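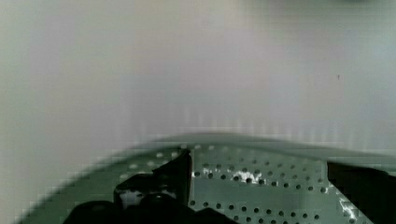

¿Qué se entiende por superficie de trabajo?

Se entiende por superficie de trabajo el plano horizontal sobre el que una persona coloca, manipula o prepara los objetos que necesita para una tarea. Puede ser una mesa, una encimera, un banco de taller o un mostrador.

Capítulo 4
La superficie de trabajo: altura, alcance y orden

Contenidos del capítulo
La altura del plano
Las zonas de alcance
El color y el brillo del tablero
La disposición de los objetos
Caso práctico: el obrador Pichon

Introducción

En los capítulos anteriores se ha estudiado la postura sentada y la postura de pie. Falta ahora el elemento que condiciona las dos: el plano en el que se apoyan las manos. Una silla bien regulada sirve de poco ante una mesa demasiado alta, y un trabajador de pie acaba inclinando la espalda si el mostrador le queda bajo.

La altura del plano se fija tomando como referencia el codo. Para tareas ligeras, el tablero se sitúa algo por debajo del codo con el brazo relajado. Cuando se hace fuerza hacia abajo, como al amasar, conviene bajarlo más. En los trabajos de precisión se sube, de modo que la vista quede cerca del objeto sin doblar el cuello.

El color del tablero también influye. Un tono claro refleja más luz y facilita la localización de piezas oscuras, pero con un acabado brillante puede producir deslumbramiento. Por este motivo se recomiendan los acabados mates en puestos con iluminación cenital. El contraste entre el tablero y los objetos debe ser suficiente para distinguir sus bordes de un vistazo.

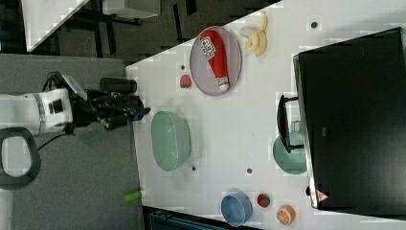
Figura 4.1. Mesa de superficie blanca con un plátano y un cuenco verde.

Las zonas de alcance

Sobre cualquier mesa se distinguen 3 zonas. La zona habitual es la que barre el antebrazo con el codo pegado al cuerpo. La zona ocasional es la que se alcanza con el brazo extendido y el tronco recto. Más allá queda la zona lejana, a la que solo se llega inclinándose o levantándose. Los objetos de uso continuo deben ocupar la primera; los que se emplean de vez en cuando, la segunda. En la tercera se deja únicamente lo que apenas se toca durante la jornada.

Estas zonas no son iguales para todos. Dependen de la estatura, de la longitud del brazo y de la mano dominante, y por eso un puesto compartido se diseña pensando en el usuario de menor alcance. 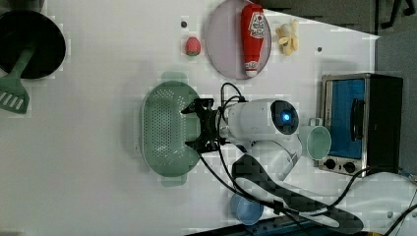 El orden dentro de cada zona sigue dos criterios: la frecuencia de uso y la secuencia de la tarea. Si ambos se contradicen, suele darse prioridad a la frecuencia. Los utensilios de mango largo se orientan con el mango hacia la mano que los toma, siempre que no sobresalga del borde por el lado de paso.

Caso práctico: el obrador Pichon

El obrador Pichon, de Aravville, reorganizó sus mesas en marzo siguiendo la propuesta de la ergónoma Gwenaël Lacroix. Antes del cambio, las espátulas y los moldes se guardaban en una estantería situada a espaldas del personal. Lacroix registró más de 200 giros de tronco en una mañana. La propuesta trasladó los utensilios a un soporte lateral, dentro de la zona ocasional, y dejó los moldes grandes donde estaban.

Antes de seguir con el apartado siguiente, dibuje la planta de una mesa que utilice a diario y señale en ella las zonas descritas. Conserve el dibujo para la actividad final del capítulo.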